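Questions about the Olent password leak

If you have an account at Olent, you probably received a message from them in May. Many readers wrote to us after that and asked the same things, so we collected the answers on one page. We will change it when we learn something new.

What was taken?

According to the message from Olent, the copied files had e-mail addresses, user names and passwords in scrambled form. For people who added a phone number, the number was there also. Olent says that card payments go through a different company and the card numbers were not in these files.

Is my account in the leak?

Log in at Olent and open Settings, then Security. If your account is affected, you will see a yellow notice on top with a button "Change password". If there is no notice, your address was not on the list. Please do not use other pages which offer to check it for you and ask for your password. A real check never needs the password.

I did not get any message. Am I safe?

Not necessarily. For some of our readers the message went to the spam folder. Others registered years ago with an address they do not open anymore. Look in Settings to be sure.
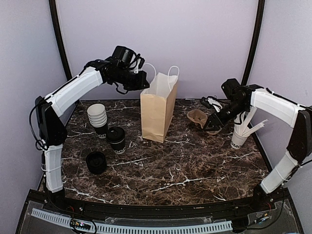

Dariusz Stępień
Editor, accounts and privacy

I registered with my Tilar account. Do I have to change something?

In this case Olent never had your password, and you can keep it. But your e-mail address and phone number could still be copied. It is good to open your Tilar account and look at the list of connected services. Remove the ones you do not use -- I found 2 on my own list that I could not even remember.

I used the same password in other places. What now?

Change it everywhere, and start with your e-mail. Who has your e-mail can ask for a new password in almost every other service. A password manager helps a lot with this. My colleague Aniela Nowakowski moved 76 logins to Osari and it took her about 2 evenings.

How long does the reset link work?

The link works for 60 minutes. After this time you have to ask for a new one. If you asked several times, only the newest link is good.

Somebody called me and said he is from Olent. Is it true?

Olent writes that they do not call users in this matter. Finish the call and do not give any code from a text message, even if the person knows your name and address.

Can I delete my account completely?

Yes. Go to Settings, then Privacy, then Close account. Download your photos and messages first, you will not get them back later. Closing the account does not remove the data which was already copied, so change the repeated passwords anyway.

Last updated: 11 June 2020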